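The Cabinet Stays Empty Until I Say So

I don't trust organizing advice, and I trust it least when it starts with a trip to the store for containers. I read another round of it this month while deciding what to do about the brown cabinet, and came away with a list of things to buy and no idea where to put the tablecloths.

So I took everything out instead. The lower part has one shelf across it and that's all it has. For years it held whatever was in my hand when the door happened to be open: takeout menus, a fondue set, candles, the good napkins, the bad napkins, two phone books. Once it was all out in the hallway I decided nothing would go back in for at least a few weeks, and I would see what I missed.

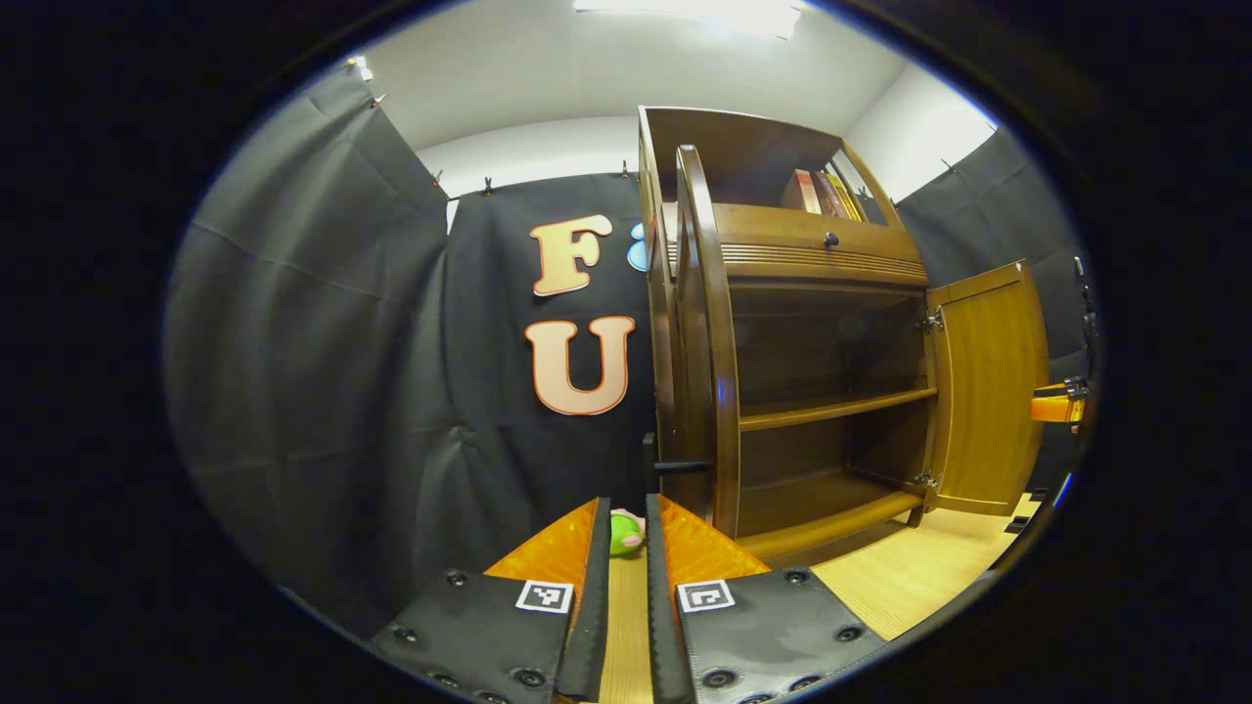 The theory, which I got from a booklet called the Mirani Method, is that an empty cupboard "teaches you what it wants." I paid for the booklet, so I feel free to say that this is nonsense. A cupboard wants nothing. What the waiting did do was show me which boxes in the hallway I kept digging through. The napkins, several times. The candles, once, when the power went out in July. The fondue set I stepped over on my way to bed every night and never opened.

The booklet also says you should own no more than 100 things per room. I'd like to know who did that math. Is a deck of cards one thing or fifty-two? Do the books count one at a time? I have never met a person who lives like this and I suspect the author doesn't either.

About those books. They live on the open part at the top, above the drawer, and they stayed put through all of this. I was told (by the booklet, again) that books on a cabinet are "visual noise" and ought to be turned spine-in so the pages make a nice cream color. Then how do you find the one you want? I like seeing red and yellow up there. They lean on each other and I've stopped straightening them. If you bought a bookend every time a book fell over you would have more bookends than books.

The drawer is another story. It sticks in damp weather and has one small knob, so you have to pull dead straight or it goes in crooked and stays there. I rubbed a candle stub along the runners, the old advice, and for once the old advice was fine. It slides better. I wouldn't say it slides well.

I did look into replacing the whole thing. The Vokwood showroom out in Broltcombe had a cabinet with the same general layout, open shelf over drawer over doors, and the salesman kept opening and closing it to show me how quiet the hinges were. I'm sure they are quiet. I don't recall ever being bothered by the sound of a cabinet. The back panel flexed when I pushed on it with one finger, and he moved so I couldn't do it again. I went home and pushed on mine and it didn't budge.

What I will grant the showroom is that their doors opened flat against the sides. Mine swing out into the room and take up space, which matters if you plan to get in there every day. It's the best argument I've heard for keeping only seldom-used stuff in the bottom, and no booklet made it. I worked it out with my shins.

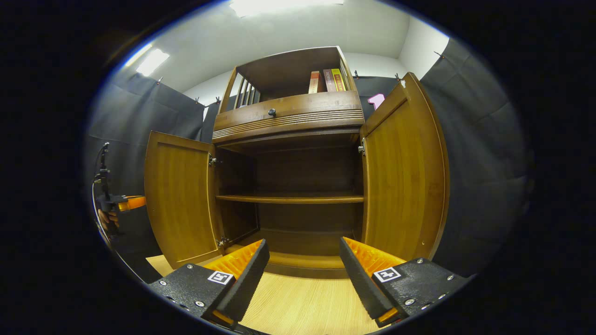

Should you line the shelves before putting anything back?

Only if you're storing something that leaks or scratches. I lined mine years ago with a Metent roll that was supposed to peel up clean, and I spent an afternoon getting the glue off with warm soapy water and a plastic scraper. Table linens don't need a liner. A wipe with a barely damp cloth and a day with the doors open did the job, and the closed-up smell mostly went away without any of the little sachets people keep recommending to me.

As for baskets, I priced them. A matched set in the size I'd need came to roughly 83 dollars, and for that you get to pull out a basket, look in the basket, and put the basket back, where before you only had to look at the shelf. I can see the point of one for napkin rings and other small stuff that rolls. I used a shoebox.

My plan, if you want to call it that, is tablecloths and napkins on the shelf, folded in thirds so I can pull one out without wrecking the stack. Board games underneath, lying flat. Candles and matches in the drawer, toward the front, where I can find them in the dark. The menus went in the recycling and so did the phone books. I'm told I should label everything. I live here and I know what a tablecloth looks like.

The fondue set is still in the hallway. I offered it around and got three people explaining that they already had one they didn't use. I'll give it until the end of the month, and then it goes to the thrift store, where I assume it will sit next to the others.

I have no strong feelings about whether this will last. The last time I cleared out that cabinet I was very pleased with it for a couple of weeks, and then somebody handed me a menu and the door was open.

Last updated in July

Recent posts
The drawer organizer that needed organizing
I tried the 49-hanger closet and went back
Does vinegar clean anything?
Why I quit folding fitted sheets
Furniture polish, and what it leaves behind

Contact | Copyright, all posts and grumbling by the author | Back to top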